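Simulated Bathroom (Dundix home robot project)

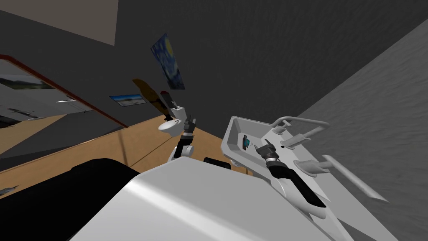
Tumbridge Shared Workshop — Robotics Group

The simulated bathroom is one of the practice rooms I built for Dundix, the two-armed robot that has been eating my evenings (and a good chunk of my closet space) for quite a while now. It lives entirely on my computer. The real robot is being put together at the Tumbridge workshop, and the rendered one gets to bump into sinks all night without costing me a single gripper finger. This page is my attempt at a proper encyclopedia entry for it, so if it wanders off now and then, well, I'm the one writing it!

Overview

The room is small on purpose. It has a white toilet near the far corner, a white sink with a recessed rectangular basin, a big curved faucet with separate tap handles, and an orange-brown wooden floor. The walls are dark charcoal on one side and a lighter gray with a rippled plaster texture on the other. Dundix starts a run with its body facing the corner, one arm on the toilet side and one on the sink side. The main job is to work with a small object in the basin — right now that's a dark thing with a bright teal center, and the right gripper is the one sent after it.

Why a bathroom? I had a kitchen first. Everybody has a kitchen first. The kitchen was all wide open counters and the planner did fine in it, so I learned almost nothing. Then I got stuck one night trying to reach behind my own toilet for a dropped toothpaste cap and thought, okay, THIS is the room. Everything is close to something else, there's no straight path to anything, and the sink has a lip all the way around it.

History

The first version was a box with a gray cube for a sink. I'm not proud of it, but it loaded fast. The second one got real fixtures and a floor, and the third added pictures on the walls plus whatever other clutter I felt like throwing in. The layout on this page was saved in November 2023 and I still use it as my default.

Scenes are stored by a little loader script I call Nusley, which picks the wall textures, the floor, and the decorations before each run. I've got 33 saved layouts at the moment. Most of them differ only in the clutter, and a few have the sink and toilet swapped, which confuses me a lot more than it confuses the robot.

The decorations

People at the workshop tease me about the art. There's a Starry Night style painting on the dark wall, swirly blues with the yellow moon and everything, and a little landscape picture lower down. They do have a purpose. Plain walls made my vision code overconfident, and once I gave it something busy to look at, the detector started calling the moon a sponge. That took two weekends to sort out, and I'd much sooner find it out in simulation than in somebody's actual house.

Robot model

The rendered Dundix has a large white body casing with a matte black section beside it, and two arms with white lower parts and black farther up. Each arm ends in a dark gray gripper. The fingers are simple shapes in the model because the fancy meshes I tried first made the contact solver freak out — objects would shoot across the room like popcorn. Simple shapes, fewer fireworks.

Arm control comes from Bhatt, the motion planner I wrote for the group. It plans both arms together, even when one of them has nothing to do. The idle arm is told to hold its gripper open and stay out of trouble. In this room, staying out of trouble means not touching the toilet tank, and there isn't a lot of space to spare on that side. I put a penalty on any contact there, and it cut the bumps way down.

The sink task

A run is limited to 30 seconds of simulated time. The gripper has to come in over the near side of the basin, drop down past the rim, close on the object, and lift it clear. The faucet is the hard part. Its spout arches over the far side, so a nice tall approach from above is asking for a collision, and coming in too low drags the forearm across the front of the sink. Bhatt usually ends up with a path that hugs the front edge and tips the wrist down late.

My best batch so far was 99 tries with 16 failures. I went through every one of those failures by hand with a cup of coffee and a notebook, and most were the same mistake: the fingers closed a hair too early and nudged the object into the side of the basin, where the gripper couldn't get around it. I've since slowed the last bit of the descent. It looks a little timid now, but I like timid around porcelain.

Known problems

The tap levers don't move. They're solid parts of the sink as far as the physics is concerned, so the robot can't learn to turn on the water yet (and there's no water anyway). I want to hinge the long one first, as it's the easiest to hook with a finger.

Wall contact is too sticky. An arm that brushes the plaster-textured wall can hang there for a moment before letting go. I've tried three friction settings and hated all of them.

The head view can come out badly tilted. I left this alone for a long time, and then I decided to keep some tilted layouts in the training mix, so the vision code doesn't depend on a level floor.

Related pages

Dundix arm assembly
Nusley scene loader
Bhatt planner settings
Kitchen layout (retired)
Gripper finger parts list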